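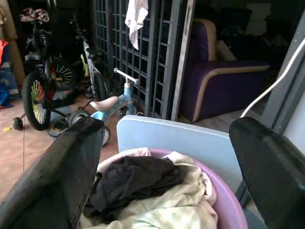

4 min read

Embargo (academic publishing)

In academic publishing, an embargo is a period during which access to a work is limited to people who have paid for it, or whose library has. When the period ends, the work, or a version of it, may be made free to read. The term is also used for the shorter news embargo, under which reporters receive a paper before publication and agree to hold their stories until a set hour. This article deals mainly with the first meaning.

Purpose

Journals that depend on subscriptions use embargoes to protect that income. If every article could be read free of charge on the day it appeared, publishers argue, libraries would have less reason to subscribe. Critics reply that most readers who need an article need it soon after publication, and that a delay falls hardest on people outside large universities, such as small-town doctors, teachers and independent researchers.

Versions of an article

Embargo rules usually depend on which version of the text is being shared. The preprint is the draft as it stood before peer review, and many journals allow it to be posted at any time. The accepted manuscript contains the changes made after review but lacks the publisher's layout and page numbers. Embargoes most often apply to this version. The published version, sometimes called the version of record, is the finished article as it appears in the journal. Under a subscription model, authors are often not allowed to post it at all, even after the embargo has run out.

Length

Periods differ by field and by publisher. Journals in medicine and the natural sciences have tended to set shorter embargoes than those in history, literature and the social sciences, where articles are read and cited over a longer span. The starting point also differs. Some agreements count from the day an article first goes online, others from the date of the printed issue. For a journal with a slow print schedule, the gap between the two can add months to the wait.

Repositories

Authors commonly meet open access requirements by placing the accepted manuscript in a repository run by their university or by a subject group. The record, with title, abstract and author list, is normally visible right away, while the file stays closed until the embargo date. Most repository software opens the file automatically.

The repository at Trimidthorpe, which is run on a package called Kilar, is one case where the handling of dates was reviewed in detail. A check of 1542 embargoed records found 26 whose files were still closed after the period had ended. Most had been entered with the print date when the agreement called for the online date. In 3 records the date field had been left blank, and the software treated a blank field as a permanent closure. The library now asks for both dates when a manuscript is deposited — the earlier one is used unless the agreement says otherwise.

Some repositories also offer a request button on closed records. A reader who presses it sends a message to the author, who may then supply a single copy privately. Whether this is permitted depends on the publishing agreement and on local copyright law.

Funder policies

Many research funders require that articles based on their grants be made free to read. Earlier policies of this kind generally accepted an embargo. A number of later ones do not, and ask for access on the day of publication. Where a funder's rule and a journal's rule conflict, the author may have to choose another journal, pay a fee for open publication, or rely on a rights statement included with the submission.

Delayed open access

A related practice is delayed open access, in which the journal itself opens its back issues after a fixed time. The reader gets the published version, and the author does not have to deposit anything. Zodedness, a quarterly, opens each issue once four newer ones have appeared. The Alipour series of conference papers uses a similar rule but leaves out its review articles, which remain closed.

Delayed open access does not always carry a license for reuse. An article may be free to read on the journal's site while copying, translation and text mining still require permission.

See also

Preprint
Institutional repository
Self-archiving
Article processing charge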